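23 December 2023
By the Rezaei station records group
3 min read

3. Joining the Flamdale and Bemham temperature records

Anyone who has tried to stitch one long temperature series out of two short ones will know the feeling we had when we first laid the Flamdale and Bemham sheets side by side. The two stations sit in the same valley and share most of their weather, and for long stretches the daily highs rise and fall together so nicely that one is tempted to draw a single line through the lot and go home. The trouble is in the nights. Bemham lies lower, on the damp meadow side, and on clear, still evenings the cold air slides down from Honder and settles there well before it reaches Flamdale.

We therefore treated the daily highs and the daily lows as two separate problems. After leaving out days on which either observer had written only a monthly mean, we were left with 1,942 days on which both stations reported, and everything in this section rests on those shared days.

Figure 2. Dark gray front-loading washing machine with a white sticker and a polished chrome ring around the door. 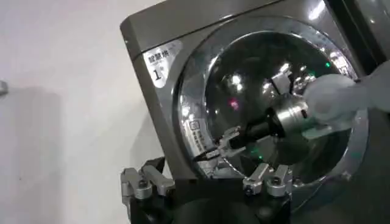
3.1 Choosing the overlap

Our first thought was to use the whole overlap and take the average difference between stations. That works tolerably for the highs, but for the lows it blends calm nights with windy ones, and the correction that comes out fits neither. We sorted the nights by wind and cloud as written in the observers' notebooks (which are a pleasure to read, by the way, with remarks on frost, lambing and the state of the road) and worked out a separate correction for each group.

Where the notebooks were silent we turned to the pressure readings from Honder. A steady, high reading there is a decent sign of a quiet night in the valley, though it is less dependable in March, when showers come through quickly and the sky can clear and cloud over again before morning.

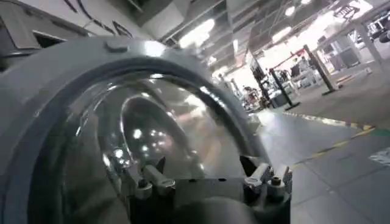

The same caution applies to the change of observation time at Bemham. For the early years the minimum thermometer was reset in the evening, and later on in the morning, so a single very cold night could be entered against two different dates. We moved the evening entries forward to match the later habit, then compared them once more with Flamdale. Most of the odd jumps in the series went away after this step. A few stayed, and we have left them in with a flag — a future worker with better notes may be able to say what they are.

3.2 How far the joined series can be trusted

For the highs we are fairly comfortable. For the lows we would ask readers to lean on the seasonal means and go gently with single nights. To test the sorting we drew random samples of up to 1,000 days from the overlap, rebuilt the corrections from each sample, and looked at how much they wandered. The cloudy-night correction hardly moved. The calm-night one moved a good deal more, as we had expected from so uneven a valley floor.

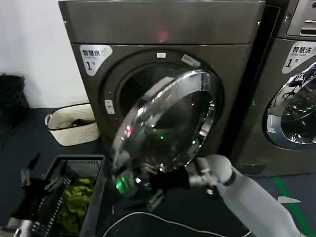
Should the two original records be retired once the joined series is available?

We would keep both of them, exactly as the observers wrote them, and store the corrections in a separate file so that anyone can undo our choices and make their own.

Comments

Very glad to see the notebooks being used! My grandfather kept rainfall on the Honder side and always grumbled about that evening reset.

Did you try the wind groups with the summer nights left out? I would expect the calm-night correction to settle down quite a bit.

Please put the flagged days in a table when the next section goes up.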